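Laying Out a Sorting Table: Grid, Bin and Belt
February
By Tullio Bellini
2 comments | 18 shares

Our project was about the table. We had to plan a work surface where small parts come along a belt and end up in a bin, and write down what we learned about the layout.
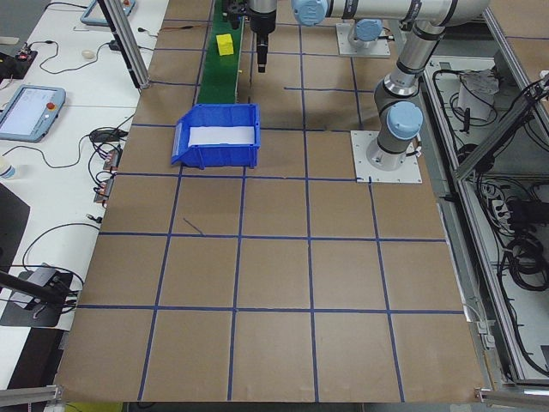 Soliman asked whether the grid had to be so large, and said that at Clerkach they had marked only the corners of the work area and measured everything else from there. We considered that. Corner marks are faster to put down, but with a full grid anyone can name a square and put a part in it without a ruler.

Materials

The surface is covered with brown paper and divided with dark blue tape, running lengthwise and crosswise. We chose paper so that we could write on it and replace it. The bin is blue plastic with an open, sloped front, and we put a white sheet in the bottom. The conveyor is green and runs back from behind the bin. For test parts we used small cubes – yellow ones show up well on the green belt.

Method

We set a square size of 125 mm and taped the long lines first, then the cross lines. Laying the tape took most of a Friday afternoon. We then ran 300 cubes in batches and noted where the bin stood for each batch.

Results

The tape lines are not perfectly straight. The worst one was 4 mm off, which did not matter for finding a square but would matter for measuring. Paper also shifts a little when tape is pulled up, so corrections made things worse in two places and we stopped making them.

The bin worked best close to the end of the belt. When we moved it one square away, more than 18 cubes missed it.

Changes for next time

We would draw the lines in pencil before taping. We would also mark the bin's outline on the paper – we lost time putting it back in the same spot. The cables on the side table need a proper channel, and that part of the plan is still open.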